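Flat and shared landing checklist, Brustilitz house
Walked through 26 June 2024 by Anouk Verbeke, with comments as I went

I do this walk twice a year, once in January when everything is damp and once in summer when it isn't. Same list as ever, with my ramblings under each item. OK means OK, LOOK AGAIN means I wasn't happy but nothing is on fire, FIX means please do it before you do anything else!

1. Front door and hallway
Door closes and latches by itself: OK
Escape route clear: FIX
Light on the stairs: OK
Comment: Two bikes again. I love a bike, I own a bike, but the gap next to them was less than the width of my shoulders and I'm not a big woman. Willy Dijkstra has offered the space under the back steps, so please use it. The new stair light is lovely, by the way, much kinder than the old one and you can see the edge of the bottom step.

2. Smoke alarms
Test button, landing: OK
Test button, top flat: OK
Test button, ground floor: LOOK AGAIN
Comment: The ground floor one did go off, but it sounded a bit hoarse to me (can an alarm be hoarse?). I've put it down for a new battery and if it still sounds like that afterwards I'll swap the whole thing. The other two nearly took my ears off.

3. Kitchen
Hob knobs all turn fully off: OK
Fire blanket on its hook: OK
Nothing stored over the hob: FIX
Extractor filter: LOOK AGAIN
Comment: Tea towels do not live on the rail above the hob. I've moved them to the drawer by the sink. The filter was sticky but not dreadful, a soak in hot water and washing soda should do it. Under-sink cupboard is dry, and the bleach has gone up to the high shelf with the descaler now that Salamatu Kyei's little one is crawling.

4. Bathroom
Hot tap temperature: LOOK AGAIN
Bath mat grips: FIX
Sealant round the bath: OK
Pull cord: OK
Comment: The tap runs hotter than I like. I've turned the heater down one notch and will come back to it. The mat has lost half its suckers and slid when I put my foot on it, so out it goes. I had a grumble about the shower drain last time and I'm pleased to say it now runs away nicely, though there's still no strainer in it. A strainer from Hedamitz costs next to nothing and catches most of the hair.

5. Grooming bits and desk bits
Brush handles sound, no splits or splinters: LOOK AGAIN
Bristle pins still have their rounded tips: LOOK AGAIN
Pots and cups with no sharp wire ends: LOOK AGAIN
Comment: I know, I know, who inspects a hairbrush? Well, Joaquín Godoy had a nasty scratch on his scalp last winter from a pin that had lost its tip, so it went on the list and there it stays. Run a thumb gently over the pins, then along the handle with the grain and against it. Mesh pots want a finger round the rim and another round the base, as that's where the wire likes to come loose. My three LOOK AGAINs are only there until everyone has done their own. 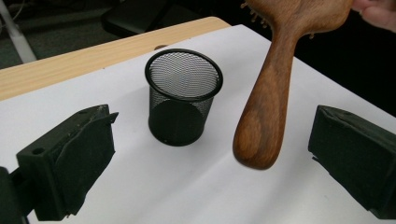
Item 5: wooden brush and black mesh pen cup.

6. Sockets and leads
Extension leads not plugged into each other: FIX
Scorch marks on sockets: OK
Leads across walkways: LOOK AGAIN
Chargers on beds or sofas: OK
Comment: There was an extension plugged into an extension plugged into another one behind the telly. Please, no! I've taken the middle one away and it's in my cupboard if anyone is missing it. The fan heater must go straight into the wall, always, even if that means the lamp has to move. One lead in the back bedroom runs right across the doorway, so I've left a roll of tape on the sill.

7. Windows and blinds
Restrictors on upper windows: OK
Blind cords tied up out of reach: FIX
Cracked panes: OK
Comment: One blind in the front bedroom has a long loop hanging down. Manouchehr Ansari has a bag of cleats and says he'll screw one in, so I'm leaving that with him. All the upper windows stop where they should. I leaned on every single one and got some funny looks from across the road.

8. Shelves and tall furniture
Fixed to the wall: LOOK AGAIN
Heavy things low down: OK
Load on the long shelf: LOOK AGAIN
Comment: The tall bookcase from Jugah has its strap, but the screw turns in the plaster, so it wants a proper wall plug. The long shelf is dipping a touch in the middle. Take the big dictionaries off the top and put them at the bottom, and it should be fine until we can add a bracket.

9. Tables and worktops
Wobble: OK
Edges and corners: OK
Surface clean and free of chips: OK
Comment: Good news all round. The folded card under the kitchen table leg has been replaced with a felt pad, thank you whoever did that.
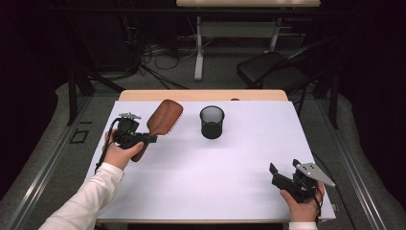 10. First aid box
Plasters: FIX
Burn gel in date: OK
Tweezers and scissors: OK
Contact card filled in: LOOK AGAIN
Comment: Down to the tiny round plasters that don't stick to anything. I'll get a box of 50 mixed ones. The contact card still has an old phone number for Willy on it, so I've crossed it out and he can write the new one in himself.

11. Outside
Back steps: LOOK AGAIN
Bins away from the wall: OK
Outdoor tap: OK
Comment: There's moss on the second step, slippery even in dry shoes. Stiff brush and a bucket of hot water. I've left both by the back door.

FIX items to be done first, please, and put your initials next to them on the copy in the hall. Anything you can't manage by yourself, knock on my door or leave a note, I'm in most evenings.

Anouk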